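Search Site Search
Skip to content
News and Press

Sestholm Opens Registration for the Winter Repair Season, With 39 Evening Courses for Residents

SESTHOLM, 9/1/25 - The Sestholm House of Crafts today opened the registration for its winter season of evening courses. From this month until the end of March, residents of the town and of the neighboring district of Zeltville can learn to mend, sharpen, sew, glue and restore the things they already have at home. 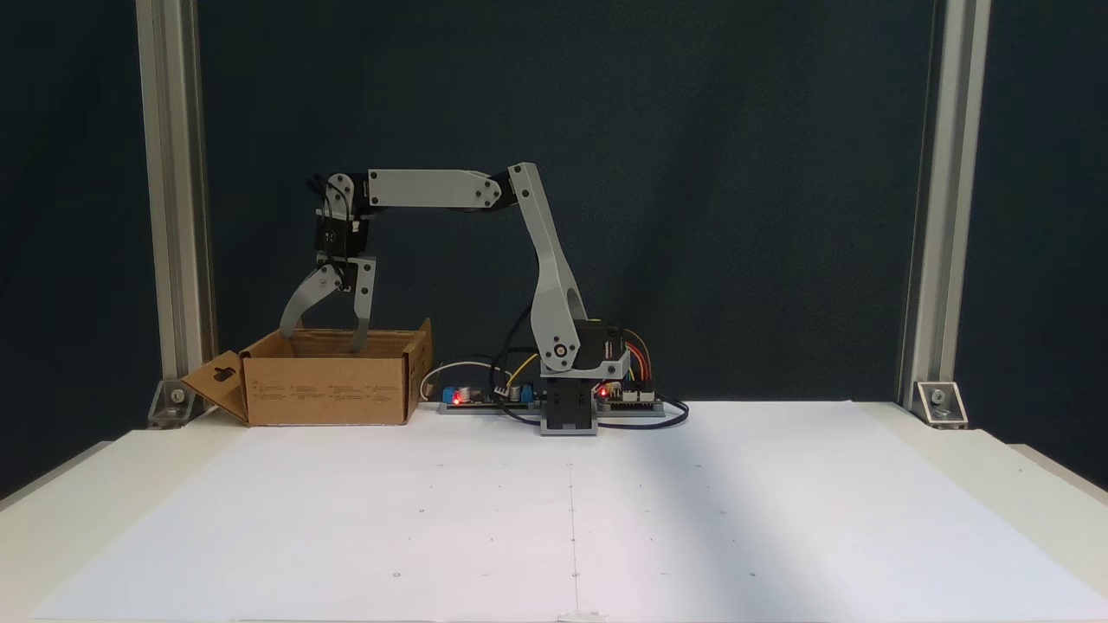
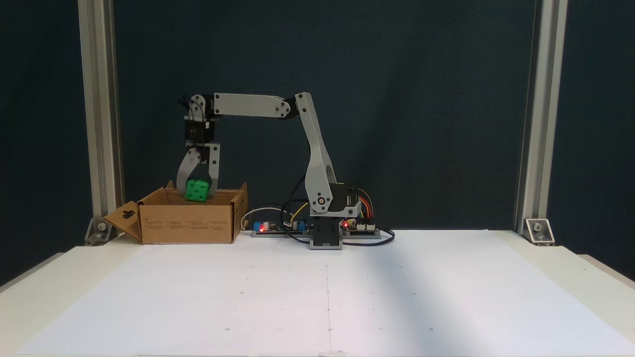 Small arm with a two-finger gripper, both photos. Free for use by the press with credit: Sestholm House of Crafts.

The new season has 39 courses, divided over seven subjects: clothing, shoes and leather, furniture, kitchen tools, bicycles, lamps and small appliances, and books. Every course has between two and five evenings. In the last winter season, 953 persons took part in at least one course, and the House of Crafts has prepared 1,000 places for this one.

"We have listened to what the participants wrote on their forms in spring," said Carola Grube, director of the House of Crafts. "Many of them asked for shorter courses, and they asked for a later start in the evening. A person who comes from work and must first give dinner to the children cannot be here at five. So we begin now at 6:30 p.m., and on Thursdays at 7 p.m."

New subjects this winter

For the first time, the program includes bookbinding. The course is given by Märta Solheim, who worked for many years in the binding room of a regional archive. Participants will learn how to fix a loose spine, how to replace a torn endpaper and how to clean a cover without damage to the color. Each person may bring up to three books. Very old or valuable books should be shown to Ms. Solheim before the first evening, and she will say if they are suitable for the work of a beginner.

Also new is a course for the repair of wool clothing. It treats darning by hand, the closing of moth holes and the change of worn cuffs. This course was offered one time as a trial in March and was full after two days. It will now be given in four groups.

The furniture courses, which have been in the program since the beginning, are continued under Abdelilah Chraibi. He has added a separate evening on chairs with woven seats. "People bring me always the same chair," Mr. Chraibi said. "It is the kitchen chair of the grandmother, the frame is still very good and the seat is gone. In one evening we cannot finish a seat, but everybody will go home with the first rows done correctly and with enough cord for the rest."

For kitchen tools, the sharpening of knives and scissors stays the most requested subject. Participants are asked to carry their knives in a closed box or rolled in a thick towel. Knives with a saw edge cannot be accepted in the beginner groups.

Prices and reductions

The price depends on the number of evenings and is printed beside every course in the program. Material is included, with the exception of leather and of furniture cord, which are paid according to use. Students, apprentices and residents with a town card pay half. A household which registers two persons for the same course pays the full price only for the first one.

The workshop supplier Tuncer gives the thread, the needles and the glue for the clothing and book courses free of charge. The online registration is handled by Latumik. Those who prefer paper can fill in the form at the front desk, where it will be entered the same day.

Open evenings for everybody

Beside the courses, the large room on the ground floor will be open on the first Wednesday of each month. No registration is necessary. Visitors can use the sewing machines, the bicycle stands and the hand tools, and a course leader will be present to answer questions. Theda Voß, who organizes the open evenings, asks visitors to come with one object only. "With one object we have a real chance to look at it well," she said. "When a visitor has a full bag, the others wait, and this is not nice for them." Electrical appliances must be clean and unplugged for at least a day before the visit. Microwave ovens and television sets are not accepted.

The building can be reached without stairs from the courtyard side. The elevator to the second floor, where the book and clothing courses take place, has been renewed during the summer - it is now wide enough for all common wheelchairs. Bicycles can be left in the courtyard until 10 p.m., when the gate is closed.

How to register

Registration is possible online or at the front desk, Tuesday to Friday from 10 a.m. to 4 p.m. Places are given in the order of arrival. If a course is full, interested persons can put their name on the waiting list and will be informed by e-mail or by telephone as soon as a place becomes free. A cancellation is free of cost until seven days before the first evening. After this date, half of the price must be paid, except when another person takes the place.

The printed program is available at the front desk, in the town library and at the Zeltville district office. A version in large print can be ordered.

Press contact

Nia Kneath, Communications, Sestholm House of Crafts. Journalists who wish to visit a course are asked to announce themselves two working days before - participants will be asked for their agreement before any photos are taken.

Filed under: Press Releases, Adult Courses, Repair and Reuse, Community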